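Print this page | E-mail this article

5. Cable Snag and Late Stop During Two-Arm Garment Folding

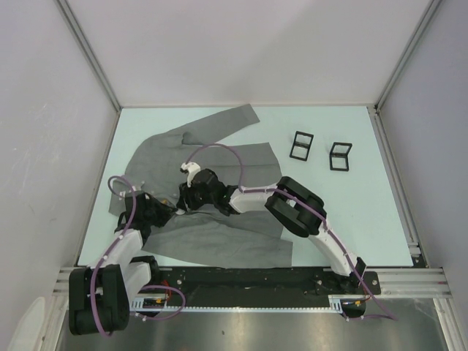 Figure 6. Both grippers over the garment on the enclosed Tremberg cell. Purple cables loop above each gripper.

5.1 Summary of the event

The fault reported in this section occurred in the long-sleeve portion of the folding trials, in a run of 1,000 attempts. At attempt 164, the cable on the right arm caught on the wrist of the left arm while the two grippers were working close together. The right arm continued along its planned path for a short time after contact. The cable was pulled tight, its connector was partly drawn out of the wrist housing, and the gripper lost power while closed on the fabric. The control software recorded the attempt as a failed grasp. It did not report a collision.

No person was inside the enclosure and no one was hurt. The event is treated here as a safety matter all the same, as the arm moved under load after the first contact and the system gave the operator a wrong account of what had happened.

5.2 Conditions at the time

The two arms share one rail along the front of the table. Figure 6 shows the kind of posture in which the risk is greatest: the right arm reaches back across to the center of the garment, and the two grippers nearly meet above the cloth. The Paron planner keeps a set distance between the rigid links of the arms. In the version used for these trials, the cables were not part of the arm model. A path could therefore pass every check while sending one wrist through the loop of cable carried by the other arm.

The cables had been given extra slack in October, when the wrist range was widened for the sleeve step. The change was entered in the maintenance log, but the planner settings were not reviewed at that time. The authors regard this as the root cause. The slack was needed for the wider range, and shortening the cables alone would have brought back the earlier strain at the wrist.

5.3 Why the stop was late

The Korden drive units stop an arm when the measured joint load passes a fixed limit. This limit had been raised to prevent false stops when heavy garments were dragged over the table. A cable under tension loads the wrist slowly at first, and the reading stayed below the raised limit until the connector moved. The stop was then triggered by the loss of the gripper signal, and the load limit played no part.

The failure label was a separate weakness. Any loss of gripper signal during a fold was mapped to the same code as a dropped garment. After a dropped garment, the system opens both grippers and returns the arms to their start positions without asking the operator. In this case the return motion began with the cable still caught. The operator, Zhenhua Qiu, pressed the emergency stop before the arms had separated.

5.4 Changes made

The following changes were in place before the trials resumed on Jun 12, 2026.

The planner now treats each cable as a flexible volume around the upper arm and wrist. Paths in which that volume meets the opposite arm are rejected. Some folds that were possible before can no longer be planned, mainly those that bring both grippers to the middle of the garment.

The load limit is set by step. The higher limit applies only while fabric is being dragged. When both grippers are in the shared zone, the original limit applies and speed is reduced.

Loss of the gripper signal has its own code. It holds both arms in place and requires a visual check and a manual reset.

The Dalgleish test procedure was extended to include a cable check after any change to wrist range, cable length, or mounting.

5.5 Remaining limits

The cable model is only an estimate of where the cable will be. Its shape depends on the recent motion of the arm, and a loop may swing outside the modeled volume during a fast turn. The system has no sensor that detects cable contact directly. Results from the attempts before the fault were kept in the data set, but attempt 164 was removed from the grasp failure count and is listed separately as an equipment fault.

Contact the editorial office | Copyright, the authors | Back to top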